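Lab Notes, December 30, 2022

Suturing: the handover numbers are in

Quick one before everybody disappears. Elínborg Hafstein's group at Setex finished the needle handover study last week and the short version is, it works better than we thought and in a different place than we thought.

Background for new readers. The Protov model takes endoscope video plus arm positions and predicts the next short chunk of motion for both arms. Until September it was trained on whole stitches, start to finish. Fine on the bite, fine on the pull-through, bad on passing the needle from one arm to the other. Success on the pass sat at 50 out of 103 trials. Not great.

So the change. Elínborg cut the demos into phases and let the model see the handovers more often than everything else. Same data, no new recordings. Also added a small loss term for needle angle, which Garketti (the labeling tool, new version is much faster, get it if you havent) gives us nearly for free now. Retrained, reran the same 103 starts. 78 clean passes.

Where it still fails: 23 of the remaining 25 are the same thing, the recieving jaw closes too far toward the needle tip and the needle rolls. Other two were a tracking dropout, we're not counting those against the method but they stay in the table.
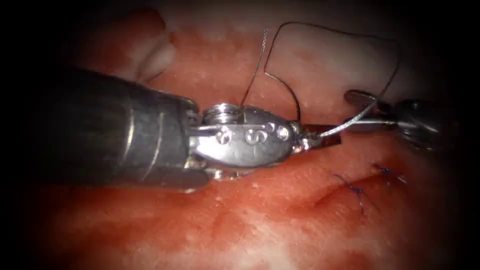 Thread is the next problem. The model knows where the needle is, it has no real idea where the suture goes, and most of our handovers happen with slack in view. A loop like the one standing up over the silver wrist, with the needle between the two instruments, is a case where the policy should probably wait or take the slack out first, and right now it does neither. Sheikh, our thread tracker, gets a decent centerline on a dark strand over pale tissue. Over the redder, shinier areas it loses the line and guesses. Plan is to feed the centerline in as an extra channel and let the model ignore it when confidence is low. First runs in the new year.

Split files and the phase labels are on the group drive, folder is handover_v2. Please don't use v1, the angles are flipped. Questions to Elínborg, comments on the draft too, the methods section especialy needs a second reader.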